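Collecting Teleoperated Bathroom Tasks for Imitation Learning
Project report, Prirholm robotics lab course

1. Setting and tasks

The project set out to record demonstrations of short household tasks for a policy named Sasten. We worked in a furnished test bathroom, using a two-armed robot driven by a remote operator. Two task groups were defined: the sink counter and the towel bar.
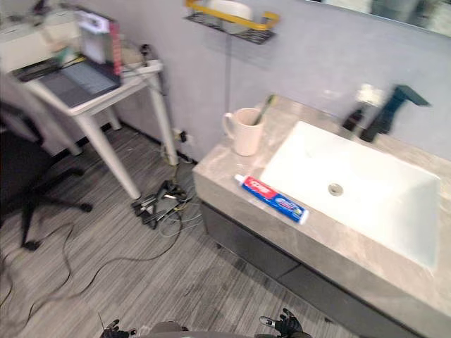
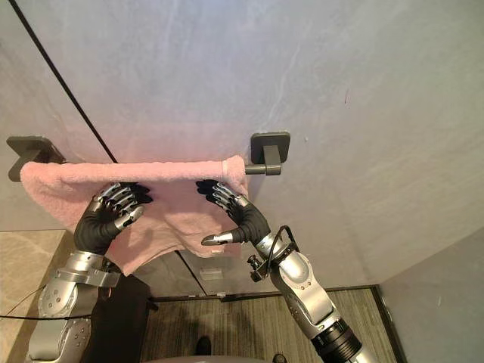
Views from the head camera: sink counter first, towel bar second.

A demonstration in our data consists of head camera video, joint positions for both arms, finger commands, and a one-line text label. The label is written before recording, and the operator has to carry out the task as worded. Counter labels name the objects directly, such as "move the mug away from the sink" or "put the toothpaste next to the mug." With the tube lying diagonally in front of the mug, close to the basin, the approach direction matters, and we asked operators to vary it between takes. Towel labels refer to the left or right half of the cloth. A two-handed start pose, with one hand on each half and the fingers against the fabric, was the usual opening for straightening takes.

2. Collection procedure

Recording was done in sessions of 60 minutes, including resets. The operator wore tracking gloves and a headset showing the head camera stream. A second student reset the objects and kept the log. Start positions were drawn from a printed sheet with 9 layouts for the counter group. For the towel group there was no sheet. The cloth was rehung by hand each time, and the lower hem was left uneven on purpose in half of the takes.

Takes longer than 40 seconds were stopped. Our first rule was to discard any take with a failed grasp, but this removed nearly all examples of recovery. From the second week on, a take was kept if the operator corrected the error without help. These takes carry a separate flag in the log.

3. Data set

After review, 359 takes remained. The counter group is the larger of the two. Towel takes were slower to reset and more of them were rejected, mostly for hands leaving the camera view at the lower edge. Seven takes had a time offset between video and joint data. They were repaired with the Brultach alignment script and kept.

The labels were checked by a student who had not operated the robot. Disagreement was highest for "straighten the towel," where there was no agreed end state. We later defined it as a bottom hem level to within two finger widths, judged by eye. Labels written before that change were not revised.

4. Training

Sasten was trained on both groups together, then on each group alone. The joint model did better on the counter tasks than the counter-only model. On the towel tasks there was no clear difference. The most common towel failure was closing the fingers before contact. We suspect that depth is hard to recover from one head view of a cloth with few distinct features, although we did not test a wrist camera.

5. Problems and open points

Background variation is low. Wall, counter, and lighting stayed the same throughout, and the model may rely on them. The Poon test set, recorded in August in a different room, was meant to measure this, but its joint data was saved at the wrong rate and could not be used in time.

Operator style is also uneven. One operator moved both arms at once in nearly every take, while the others moved them in turn. The log records the operator number, so the takes can be separated if the next group wants to study the effect.

Log files and layout sheets are stored in the course folder under "collection." The raw video is on the lab drive and will be kept until the end of the next term.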